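The gang database doesn't have a door out of it

Eleven letters. Actually I stopped keeping the letters, so take my word for it. Emiliano Serrano has written to the county sheriff, the state records office, his assemblywoman and whoever reads the general inbox at the attorney general's, and what he's gotten back is one form reply saying the agency can neither confirm nor deny that he is in the shared gang database.

He knows he's in it. A deputy told him so at a traffic stop, reading it off the screen in his car. "You're flagged." That was the whole hearing.

I've been writing about police data for 12 years and I still get the same note from readers every time. If he did nothing wrong, why would they put him in? Fair question. I'd like an answer too. So would his lawyer, Estrella Ledesma, who asked for the entry criteria and got a page with most of the lines blacked out. The ones left readable: "association," "attire," "location." Serrano grew up on a block the county calls a location. His cousin lives there. That's association, I guess.

No charge. No judge. No notice in the mail. And the consequences are real ones. He lost a job offer from a warehouse after a background check run by a company called Gistum, which buys its data from places it won't name. His bail on a suspended license ticket was set higher than the guy before him with the same ticket. Every stop now takes an hour and involves a curb.

The county's list has 2,767 names on it. We know that much becuase of a records suit Ledesma filed and mostly lost. In the same stretch of time, 13 people were removed. Thirteen. Either this is the most accurate list any government has ever kept, or getting off it is close to impossible. Pick one.

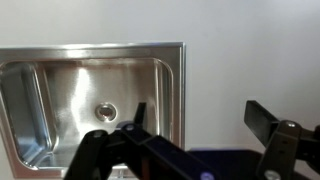
MANRÍQUEZ, June — The hearing on the new rules started late and ran long, and I'm typing this up fast before the library closes.

What the supervisors are being offered is an "audit." The sheriff's office would review entries older than five years. The sheriff's office would decide which stay. The sheriff's office would report the results to itself and then send over a summary. I wish I were making the wording worse than it is.

Supervisor Berenice Quezada asked the obvious thing, can a person ask to see his own entry? Answer from the undersheriff: that could compromise investigations. She asked how many investigations. He'd have to get back to her. She asked if somebody who had never been arrested could be on the list. Long pause. Yes.

Then public comment, two minutes each. Marisol Becerra talked about her son, who was entered at 15 after a school officer photographed him at a bus stop wearing a jersey. He's in his twenties now, works nights, pays taxes. She ran out of time in the middle of a sentence and they cut the mic. Rules are rules in that room, if you're a mother.

I'll give the other side its due. Macario Bañuelos spent most of a career on the gang detail and he told the board that the list saves lives, that when a shooting happens you need to know fast who's feuding with who. I believe him. I'm not asking anyone to throw out the intelligence files. Detectives can keep notes. What they can't do, or shouldn't, is turn the notes into a verdict and then pass the verdict around to bail courts and employers and immigration agents and every patrol car in the state.

If it's good enough to cost a man his job it's good enough to show him. Send a letter. Say what the evidence is. Give him a date in front of somebody who doesn't work for the sheriff, and put the burden on the agency, and take the name off if they can't carry it. Courts do this all day long over parking fines and dog licenses.

The undersheriff said notice would be too expensive. Postage, staff time. The county just signed up for new software from Polalent to search the same list quicker, so there is money, its just going the one direction.

The vote got pushed back again. Quezada wants an amendment with outside review and a right to appeal, and by my count she's two votes short. Comments stay open until the next meeting and the clerk does take them by email. Serrano is sending another letter. He asked me if he should use certified mail this time and I told him yes, keep the reciept.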